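Why Don't the Wires Behind the TV Stay Put?

Look behind any television and you will find a nest. No bird made it. Wires did, all by themselves, while your family was busy watching cartoons.

Wires are bendy, and bendy things love to tangle. Every time somebody tugs one, it makes a loop, and another wire pokes through. Do that for a whole winter and you have spaghetti. People who build things get tired of spaghetti, so they give each cable a path to follow. A metal rail makes a good one.

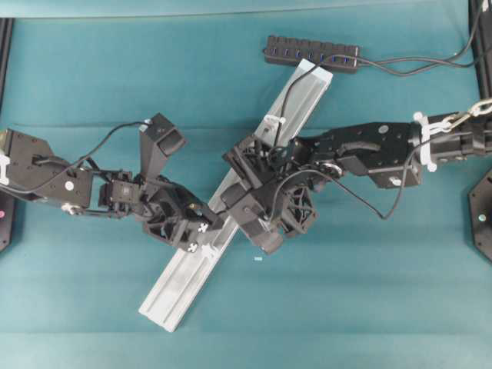

Rails like these are made of aluminum, a metal that is strong but light. To make one, a factory heats up a fat lump of aluminum and shoves it through a hole with a fancy shape. Out comes a long bar with that same shape, like modeling clay from a squeezy toy. The word for this is extrusion. Say it at dinner and wait for applause.

The grooves that run down the bar are handy. Small plastic clips can sit in them, and a zip tie goes through each clip.

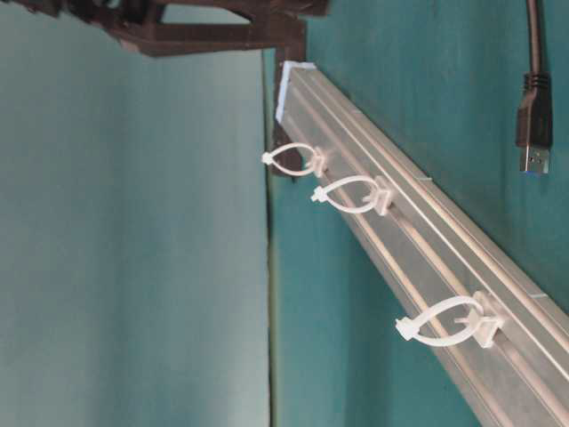

Three zip ties on their mounts, with no cables in them yet.

A zip tie is a strap with tiny teeth and a square head. Inside the head is a little tongue that lets the teeth go in and won't let them come back out. That makes a zip tie very good at its job and very bad at changing its mind. (My uncle, Stuart Ellwood, once zip-tied his own sleeve to a bicycle. He had to be cut free.)
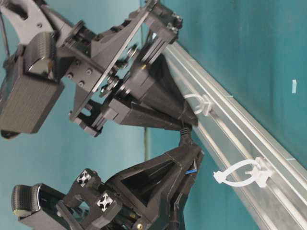

So it pays to go slowly. Leave the loop wide, slide the cable through, and check that the plug will still reach where it has to go. Then pull the tail of the strap. 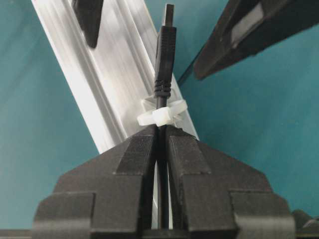
Snug is enough. A strap pulled too tight can pinch the cable, and there are thin metal wires inside that don't enjoy it. If you want to try this at home, ask a grown-up to unplug everything first – and let them be the one to crawl behind the TV. It's dusty back there.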